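From the Clendley bench: what 502 clips of clearing the table taught us

Last issue I promised to write up the hand-held work once we had a result worth sharing, and now we have one, so grab a coffee. This is the project we've been calling Trirkard, and if you've stopped by our end of the hallway lately you've probably heard me going on about it already (sorry!).

The short version: we wanted to know how much a robot arm can learn from people doing a chore with the robot's own kind of fingers, with no robot in the room. You pick up a gripper in each hand, you do the chore, and the recording goes off to train a policy. The chore we picked was clearing a table. Plates, bottles, small stuff. It sounds dull and I love it, because a plate and a bottle want completely different grips and the learner has to sort that out for itself.

The question I cared most about was view. Some of our earlier recordings only used what the grippers see, close up. For this round we added a view from head height looking down, so the policy also gets the person's-eye picture of both hands and whatever they're reaching for. I went in thinking it would be a small help. My colleagues in Bragança, who ran half the sessions, thought it might even hurt, and they had good reason to worry. From up there you get a lot of shoulder and floor, plus all the clutter of a real room, and a small training set can latch onto any of that.

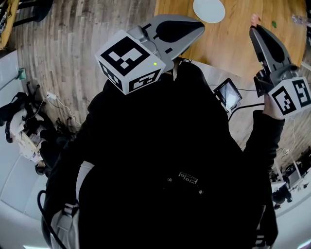 So we trained it three ways on the same 502 clips: close-up views only, head view only, and both together. Each version then got the same set of test runs on the two-armed robot at Tustmont, with table layouts it hadn't met in training. We scored a run as good only if everything ended up in the bin or on the tray and nothing got dropped along the way. I'm strict about drops. A plate that lands on the tray from a height is still a dropped plate to me.

Both together won, and by more than I'd have bet. What surprised me was where the gain came from. Picking things up barely changed at all, and the close-up views were already fine for that. The big change was in choosing what to go for next, and with which hand. With only the close-up views, the robot would finish with one object and then sort of hover, or send both arms after the same bottle (it's a little painful to watch). With the head view added, the arms split the work much better. Head view alone was pretty hopeless, by the way. It knew where to go and then fumbled nearly everything once it got there.

The less fun part was tracking. We work out where each gripper is from the black-and-white codes on the cube mounted to it, and those codes have to stay in view. Hold a gripper in close to your chest, or let one hand pass over the other, and you can lose a cube for a moment. We threw out 9 clips where the loss went on too long to fill in, and those aren't part of the 502. For shorter gaps we smooth between the last good position and the next one, which works nicely on slow reaches and badly on quick wrist turns. I still don't have a good answer for wrist turns! If you do, please come find me.

Light matters too, more than I'd like. We went back and sorted the clips by how dim the room was, and the position estimates got jumpier as things got darker. Raising the exposure helped some, but then fast motion smears and you've traded one headache for another. For now our advice to anyone recording is boring – turn on another lamp, move a little slower than feels natural, and don't tidy the room first. That last one is on purpose. The policies trained on messy rooms did better at Tustmont than the ones trained on our neat little corner, and I'd like to know if that holds up with more data.

Which brings me to what's next. The plan is to grow the set to 2283 clips by the end of January, with a lot more homes and a lot more kinds of tables, and to add a chore where the two hands have to work on one object together. Folding is the front-runner. I'm pushing for opening jars and losing that argument so far.

The training notes and the full score sheets went up on the group's shared page on 27/10/2019, including the runs that went badly. If you want to try the grippers yourself, drop by the Clendley bench after lunch, and wear sleeves you can push up.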